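共用厨房保鲜膜收纳与包装文字调查
课程项目报告(课题编号3151)

一、为什么选这个题目

Ernel公寓的共用厨房里,保鲜膜永远有好几卷,要用的时候永远找不到开着的那一卷。公寓管理方推荐的办法来自一本叫《Kakov收纳法》的小册子,核心只有一句:同类物品进同一个篮子。册子里说这样做能省时间、省空间、减少重复购买,三条都没有给依据。我们想看看,仅就保鲜膜这一类东西,这句话能站住多少。

顺带看的还有包装上的字。买保鲜膜的人多半不读,我们组里一开始也没有人读过。 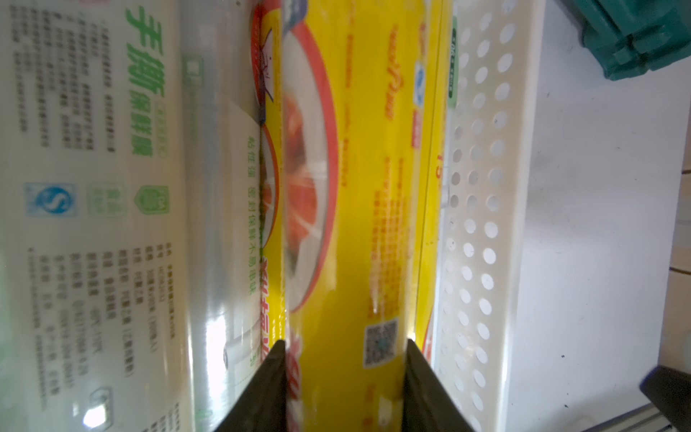 生活与家政学系 · 日用品研究小组

二、材料

保鲜膜有黄色和白色包装的,有手撕的,外形都是长条,平放时一卷挨一卷。收纳用的是白色带孔塑料篮,厨房里本来就有,没有另外采购。

外观上,这几种包装的思路差得很远。黄色那卷靠图,印一个红圈围着的白盘子,盘里是包着膜的食物,另有一个很大的红色“15”,还有二维码。白色那卷靠字,“手撕保鲜膜”几个绿字占去不少地方,规格说明缩成小字排在一边。真要比较两卷膜,有用的恰恰是那些小字,而它们最难读。我们请受访者隔一臂距离辨认,多数人只说得出颜色。

三、做法

第一轮维持原样,保鲜膜散放在台面上。第二轮全部收进篮子。每轮请20名住户各取一次指定的那一种,两轮合计40次,记录从走到台前到拿在手里的时间,并请他们说出是靠什么认出来的。两轮的住户不重复。

受访者事先知道有人在计时,动作比平时快,这一点我们没有办法排除。

四、看到的情况

先说时间。收进篮子以后平均快了一点,差距小到换几个人就可能反过来。组内有同学主张写成“效率提升”,讨论后删掉了。

再说空间。篮子自己也要占地方。篮壁有孔,透气,也能从侧面隐约看到里面的颜色,但隔着孔读不出字。卷筒太长时只能斜着放或者竖着放,竖放以后露在上面的是端头,不同种类的端头相当接近,住户得抽出来再看,看完未必放回去。第二轮结束时,有三卷已经回到台面上。

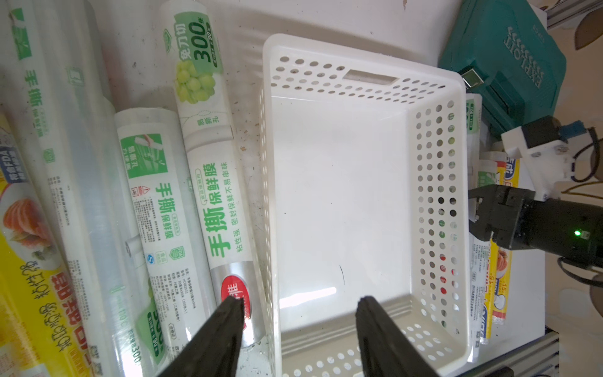
关于包装文字,我们抄下了其中一种长盒上的几句:“免刀切 300张”“粘性强 密封保鲜 不易串味”。“300张”可以数,“免刀切”可以试,后面几句就不好办了。粘性强,跟什么比?不易串味,放多久,放在什么旁边?我们在公寓附近的Camau超市和Bang便利店各看了一遍货架,类似的说法几乎每种都有。大家都这样写,对挑选的人也就没有多少帮助。

我们没有做密封或串味试验。课程时间不够,也没有能测气味的设备,拿鼻子闻出来的结果不打算写进报告。

五、能说的和不能说的

能说的是,种类少、开口朝向一致的时候,篮子方便一些,擦台面时可以整个端走。至于减少重复购买,要跟踪一个学期的采购单才知道,小册子的作者有没有跟踪过,我们写信问了,到六月还没有收到答复。

样本只有一间厨房,住户又多是同一个年级,换到家庭里是什么样,我们不清楚。

如果下一届同学接着做,建议先改两处。一是把端头贴上写了种类的纸条,再比较竖放和平放;二是计时不要当着人做。另外,篮子最好先量好长度再定,我们是做到第二轮才发现这个问题的。

原始记录表存放在系资料室,借阅时报课题编号。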